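Tundside Safe Prescribing Project
Report to the funder, second period
Prepared by Inna Hrytsenko, project lead
8th September

1. Where we are

The project was set up to cut the number of adults in the Tundside area who take opioid painkillers for longer than three months without a review. Four clinics are taking part: Dondovthorpe, Moulin, Flemitz and the Tundside main site. All four now run the same review visit, and all four send us their numbers in the same form. Moulin joined late and has seven weeks less data than the others.

At the start of the grant we had 1061 patients on the long-term list. After the clinics removed duplicates, people who had moved away and people in hospice care, the list is shorter and a good deal more reliable. We asked the clinics to check it by hand against pharmacy records, and this took most of the first period.

2. Reviews completed

In this period 325 patients came in for a full review. A review takes 40 minutes and is done by a nurse and a pharmacist together. Of those patients, 239 agreed to a written plan to lower their dose. The rest either stayed on the same dose for a reason recorded by the prescriber or asked for more time to decide. We don't count a request for more time as a refusal, and those patients are called again after six weeks.

Flemitz completed the most reviews. Dondovthorpe completed the fewest. Its pharmacist post was empty for part of the period, and Sosina Asfaw covered it from the main site two days a week until the new hire started. The backlog there is up to 37 patients and should be cleared in October. 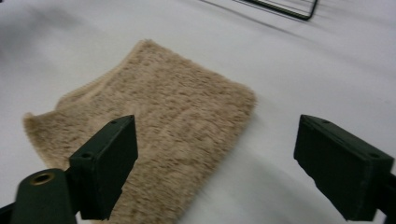
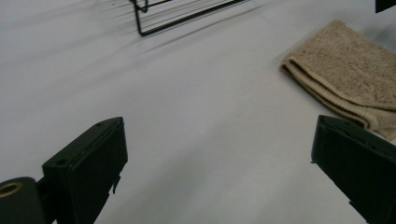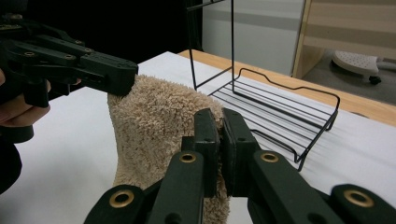

3. Tapering support

Patients who lower their dose get a phone call in the first week and another in the third. Taras Semeniuk runs the call schedule. The calls follow a short script that covers sleep, pain level, withdrawal symptoms, and whether the patient has gone back to an old supply at home. We changed the last question after the first month. Patients were uncomfortable with the earlier wording and several hung up. The new version asks whether they would like help getting rid of leftover pills.

Call completion is good in the daytime and poor for people who work. We have moved one call shift to the evening at the main site. Flemitz would like the same but doesn't have the staff.

Group sessions on managing pain without medication have been harder to fill. Moulin stopped its afternoon group and sends patients to the main site instead, where the bus connection is better. We would like to keep the money set aside for the Moulin group and use it for bus fares. A separate request is attached.

4. Drug return

Each clinic has a locked return box near the pharmacy window. The boxes are emptied on a fixed schedule and the contents are weighed, logged and sent for destruction. The Dondovthorpe box was out of use for nine days with a broken lock. It has been replaced, and the clinic now keeps a spare.

5. Training and data

Hamidreza Heydari gave the prescriber training at all four clinics. It covers first prescriptions, checking the state database before writing a refill, and when to offer naloxone. Two prescribers at Flemitz missed it and will attend the next round at Moulin.

The main data problem is still the link between clinic records and pharmacy fills. A patient who uses a pharmacy outside the area may look as if they have stopped taking the medication. Radymyr Ostapchuk now checks these cases one by one before they go into the totals, which delays the monthly figures by a week or so.

6. Spending

Staff costs are under budget on account of the empty post. Travel is over budget for the same reason. Printing is on budget. We are not asking for a change to the total.

7. Next period

Clear the Dondovthorpe backlog.
Hold the second round of prescriber training at Moulin.
Decide whether evening calls can be offered from Flemitz.
Begin six-month follow-up for the first patients who finished a taper.

The full tables by clinic are in the annex. Questions on the figures should go to Radymyr Ostapchuk, and anything on spending to me.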